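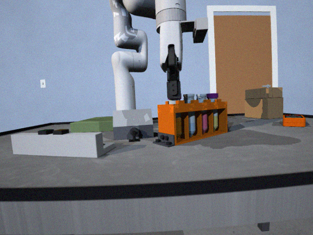 Lista: domby-usuarios
Assunto: Re: Mudança nos planos de acesso ao repositório
Data: 15 de agosto de 2022

Pessoal,

Respondo por cima e deixo a mensagem original citada no fim, para quem entrou na lista depois de maio.

A conta antiga do Domby continua valendo até o fim do período pago. Quem tem plano mensal não precisa fazer nada agora. Quem tem plano anual vai receber um aviso no endereço cadastrado, com o link para confirmar a migração. Se o endereço cadastrado não é mais o seu, troque antes em Minha conta > Contato, pois o aviso sai uma vez só.

O que muda na prática:

O limite de downloads passa de 4 para 12 arquivos por dia. O contador zera à meia-noite, horário de Brasília. Download interrompido não desconta do limite se for retomado na mesma sessão.

Os pacotes do Bevano saem do plano básico. São 44 pacotes, quase todos de firmware e drivers de impressora. Quem já baixou pode continuar usando, a licença não é revogada. As atualizações é que ficam só no plano completo.

O espelho da Cukier foi desligado. Os endereços que apontavam para lá respondem com erro 404 e não haverá redirecionamento. Se você tem script que busca direto naquele espelho, troque o servidor no arquivo de configuração e rode a verificação de somas de novo. Achei três scripts meus assim, um deles rodando no cron desde que montei a máquina.

O preço do plano completo é de 138 reais por ano. Boleto leva até dois dias úteis para compensar e, enquanto isso, a conta aparece como pendente. Não abram chamado por causa disso antes do prazo.

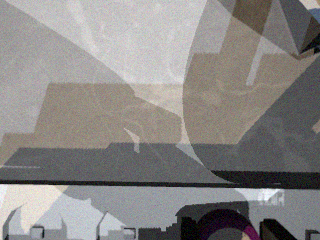 Pop escreveu que o pagamento por boleto dele ficou pendente por mais tempo do que isso e que só foi liberado depois de mandar o comprovante pelo formulário. Perguntou também se o limite diário vale por conta ou por endereço IP, porque no escritório dele saem todos pela mesma conexão.

Vale por conta. O IP só entra na história quando há muitas tentativas de login erradas, e aí o bloqueio é de uma hora. Quanto ao boleto, se passar dos dois dias úteis, o caminho é esse mesmo: formulário, comprovante em PDF e o número do pedido no assunto. Sem o número do pedido, o chamado volta.

Falta resolver a questão das chaves de quem usa a linha de comando. As chaves antigas funcionam, mas não enxergam os diretórios novos. É preciso gerar outra no painel e apagar a anterior. Ainda não sei se isso vale também para as contas de leitura. Quando tiver resposta do suporte, mando aqui.

Abraço

Em maio, na lista domby-usuarios, escreveram:
> Boa tarde a todos.
> Recebi um comunicado dizendo que os planos vão mudar
> e que os pacotes do Bevano ficariam de fora do básico.
> Alguém sabe se quem já pagou o ano inteiro perde o acesso?
> Uso dois drivers de lá e não encontrei em outro lugar.
> Também notei que o espelho da Cukier anda lento,
> às vezes a conexão cai no meio do arquivo.
> Obrigado desde já.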